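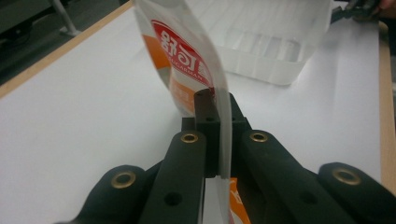

Trurkitz Online: Balance and Release Working Group
Minutes of the regular meeting, Saturday, May 12, 2018

Present: Siu-fong Yen (chair), Haruto Murakami (netcode), Yeshi Shiferaw (combat design), Musa Aliyu (QA, minutes)
Apologies: Lăcrămioara Ardeleanu (localization), written report received

1. Minutes of the previous meeting
Approved with one correction. Under item 4, the stamina cost of the Vitberg shield bash should read 220, not 202. The live build has the correct value.

2. Build status
Build 1306 has been on the test server since Tuesday. Console and PC clients now report the same version string. Musa reported 5 open blocking issues, all carried over from the previous build:
- Client hangs on the results screen if the host leaves during the score count.
- Ranked queue accepts a party of four in the three-player mode.
- Replay files saved before the last patch load with the wrong stage.
- Controller remapping resets when a second controller is connected.
- Funex arena: players can stand on the north gate and can't be hit from below.

The replay issue will be handled by refusing to load old files and showing a message. Conversion was discussed and rejected on the grounds of time. Yeshi asked for the refusal to be listed in the patch notes under known changes, where players will look for it. Agreed.

3. Netcode
Haruto presented results from the input delay test. Fixed delay was compared with the adaptive setting over 2000 matches on the test server. The adaptive setting gave fewer dropped matches but more complaints of uneven timing in the feedback form. Logs show the delay value changing mid-round in cases where the connection was stable.

Proposal: keep the adaptive setting but lock the value at the start of each round. Siu-fong asked whether the lock would affect spectators. Haruto replied that spectator streams are buffered separately and do not read the value. Proposal accepted. To be merged after the blocking issues are closed.

4. Character balance
Yeshi circulated the change list before the meeting.

Vitberg: recovery on heavy attack increased by two frames. Shield bash unchanged. Accepted.

Mittal: the air dash cancel is to be removed from the second hit of the light chain and kept on the third. Musa noted that two of the training missions depend on the cancel and cannot be completed without it. Change accepted on condition that both missions are rewritten in the same patch. If they are not ready, the change moves to the next one.

Projectile priority: deferred. The table in the design document does not match the data file, and it is not clear which one is intended. Yeshi to check.

5. Localization
Written report from Lăcrămioara, read by the chair. Text for the new tutorial is complete in all languages except Romanian and Polish, which are in review. Item names longer than the inventory field are being shortened. She requests that no new strings be added after the code freeze; three were added last time, and they shipped in English only. Request accepted.

6. Seasonal event
Preliminary discussion only. The December event will reuse the snow version of the Funex arena. The gate collision fix under item 2 must be applied to both versions of the map, as they do not share collision data.

7. Other business
The feedback form will have a required field for platform. Haruto asked for read access to the crash reports. Granted.

Actions
Haruto: lock delay value at round start; test with spectators connected.
Yeshi: rewrite the Mittal training missions; compare the projectile table with the data file.
Musa: retest the controller issue on both platforms; add known changes section to patch notes.
Siu-fong: confirm code freeze date and send it to Lăcrămioara.

Meeting closed at 4:40 p.m. Date of next meeting to be sent by email.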